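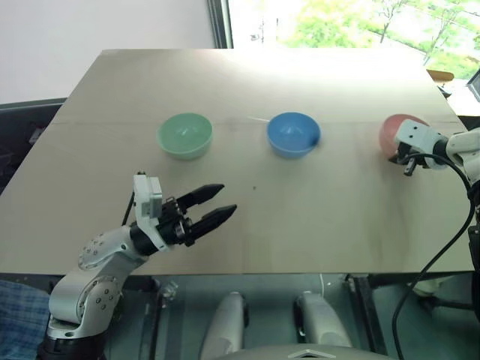

Idris Humphreys asked whether kitchen bowls are any good for stacking practice or if the club should just buy proper test blocks. Bowls are fine. Cheap, light, and they slide into each other if you're a bit off, which blocks won't do.

Burkbridge Robot Club, bench tips, bowl stacking task. Read before your turn.

Getting set up
Wipe the table first. Crumbs under a bowl = wobble.
Pencil tick where each bowl starts. Otherwise you can't compare runs.
Different color per bowl. Saves alot of arguing over the log sheet.
Start at 20 percent speed. Go to 60 when you get 8 clean stacks in a row, not before.
Cables: check the slack at the wrist with the arm all the way out.

Grabbing
Rim grab, one finger in, one out. Don't squeeze the whole bowl, it pops away.
Come in level. Tilted fingers tip the bowl.
Slippery rims: wash with dish soap, rinse, dry with a towel. No sprays.

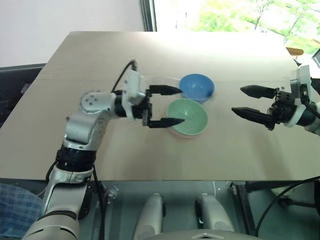

Stacking order matters more than people think, and it has to go on your sheet before you press start. Write it bottom to top. Green over pink with blue right behind it, like on our table, is a tight spot for fingers, so leave a hand's width between the stack and the next bowl if you can. Park the other arm off to the side over bare table. Isla Whitelaw's team lost points at the Fikre meet in February for a bump there.

Finishing up
Bowls back on the shelf, nested, dry.
Arms to rest pose THEN power off.
Save your run under your team name. Folder is full at 200 files so delete teh junk ones.
Next session 9th September, bring your own pencil.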